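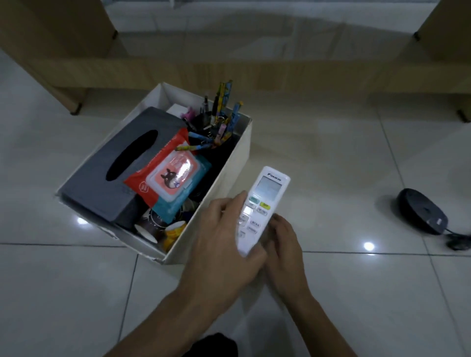
Re: [Larndale-ARC] Balloon flight: who is listening, and on what

Date: 2025-10-06
From: Loredana Gatti
To: Larndale Amateur Radio list

Loredana Gatti wrote, back in September:
> Folks, the school balloon out of Trerley is on again for this fall. It
> will carry a little APRS tracker on the usual frequency and a slow-scan
> TV payload on two meters. The school would like ground stations along
> the river, as the last one went quiet over Pronmont and came down in
> a place it took them 17 days to find. If you can receive, please say so
> on the list and say WHERE YOU WILL BE. "I'll have the radio on" is
> not a location.
>
> Loredana

Quoting myself, which my mother warned me about. Thanks to the people who answered. To the people who answered by telling me what's wrong with APRS, your thoughts are in the archive, where they will be very safe.

So far I have three stations that can decode the tracker and two that can do the slow-scan pictures. One of the two is me. The other is at the top of the Pronmont road with a beam, a mast and a generator, and says he'll bring a chair for anybody who wants to sit and hold the logbook. I would take him up on it. The view is good and the generator is quieter than it was last year, when I could hear it in his transmit audio.

What we are short of is anyone on the east side of the ridge. If the winds do what they did last time, the balloon will cross the ridge while still climbing and burst somewhere past Trerley. On the way up, everybody in the county will hear it. On the way down we lose it behind the hill at the exact moment we'd like to know where it is. A handheld and a roll-up antenna in a parked car would do. You don't need to be good at this, you need to be on the other side of a hill.
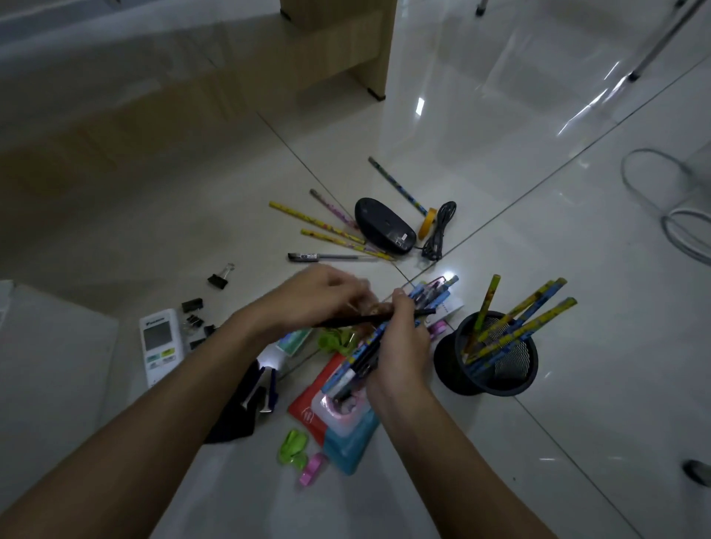

Logging is the other thing. Last flight I got back four logs in four formats, one of them in local time with no mention of the fact, and one that was a photo of the back of a receipt. I want UTC, the signal report, the altitude if your software gives it, and your grid square once at the top. Paper is fine. Pencil is better than fine if you're outdoors, and there are plenty in the stationery, the yellow ones with the cartoon patterns in the black wire cup, so nobody can tell me at the end that the pen died. I'll type it all up afterward, as I always do, while muttering.

On software: use whatever decodes. If you're running a sound card interface, test it the week before with the local digipeater and not on the morning with me on the phone. The slow-scan mode will be Robot 36 unless the kids change their minds, and I have asked them not to. Pictures come down every 3 minutes. If yours come out slanted, calibrate your sound card clock. If they come out green, I don't know, but save them anyway, the younger ones like the green ones best.

Somebody asked off list whether we can use the Larndale repeater for coordination. Yes, with the usual manners. Leave a gap between overs. The net control call will be mine up to burst, then it passes to the Pronmont station, who can hear the chase cars and I can't. If you're in a chase car you don't transmit while driving down a farm track with a laptop on your knees. We all know who I mean and he has apologized to the farmer.

The "So" box, which new members keep asking about, is our cross-band repeater. It was labeled SOUTH until the label got wet, and it has been So ever since, including in the insurance paperwork. It will be on, on low power, and it gets hot if people tell it stories. Keep it short.

Launch window opens at 31 minutes past the hour, as the school bell is on the half and they'd like everyone outside first. I didn't pick it. The date depends on the wind forecast and I'll post a go or no-go here the evening before. Please don't call the school office. They have one phone and a very patient lady, and last time she learned more about jet streams than she wanted.
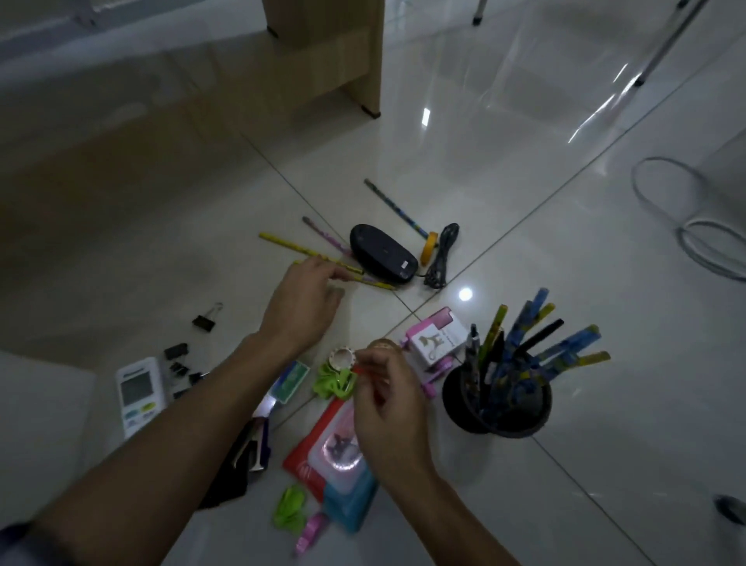

WHAT I STILL NEED FROM YOU

1. Your callsign and where you'll be, with a grid square or the nearest crossroads.

2. Whether you can hear the tracker, the pictures, or both.

3. One person for the east side. Two would be a luxury. I will supply coffee and the roll-up antenna, and I want the antenna back.

4. The 12 volt lead with the red tape on it, which went home with one of you after field day. No questions asked, other than the one I'm asking now.

Reply to the list, please, and trim the quotes. Some of you are sending back the entire history of the club with "+1" at the bottom.

73,
Loredana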